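# How Does a Robot Hand Learn to Pick Things Up?

Take a cup from the table. You did it without thinking, yes? Your eyes found the cup, your arm moved, and your fingers closed just enough. For a robot, each of these steps must be learned, and learning takes a lot of practice.

In this article we look at a kit that lets children give a robot this practice. It is called Cornach, and it is made for schools and clubs.

## What is in the kit?

Cornach is a computer program with a workbook. There is no real robot in the box. The robot lives inside the computer, in a **simulation**. A simulation is a pretend world that follows rules like the real world. Things in it have weight, and they can fall or roll away.

The kit has 50 lessons. In the first ones you only open and close the hand. Later you move the whole arm, and after that you write small programs, so the robot can try alone.

## Why do we use a pretend world?

Imagine that a robot must practice with a glass bowl. It may drop the bowl many times! In a simulation, nothing is really broken. You press the "Again" button and the bowl is back in its place.

The computer is also very patient. It can run 1,000 tries while you eat your lunch, and it writes down the result of each one.

## What is a gripper?

A robot hand is often called a **gripper**. Many grippers do not have five fingers like you. The one in Cornach has two. Small bars, called **links**, join the fingers to the palm. The places where the links turn are called **pivots**. Your knuckles do a similar job.

Before the gripper can hold something, it must do three things:

1. Open wide enough.
2. Come to the right place, with the object between the fingers.
3. Close, but not too hard.

Step 2 is the most difficult for most beginners. If the hand comes too far to one side, one finger will push the object away.

## The kettle lesson

A round, smooth body is not easy to grip with two fingers. It is better to look for a part that is narrow. On a kettle, this part is the handle. 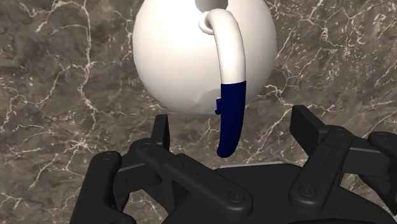
*Picture: Cornach lesson screen, Follthorpe Learning Workshop*

The two fingers are open, and the blue part of the handle is between them. Neither finger touches it yet. Look at the space on the left and on the right of the handle. When the two spaces are almost the same, the hand is in a good place to close.

## Is it a good kit?

We think it is good for children from nine years old. The buttons are big and the words are clear. The lessons about programming go a little fast, so it is nice to have an adult near you for these. The sound can be turned off in the menu.

## Try it without a computer

Put a spoon on the table. Now use only your thumb and one finger, and keep them straight like two sticks. Can you lift the spoon? Try from the side, and then from above. Next, try with one eye closed.

## New words

**Gripper:** a hand for a robot.

**Link:** a bar that joins two moving parts.

**Pivot:** a point where a part can turn.

**Simulation:** a pretend world inside a computer.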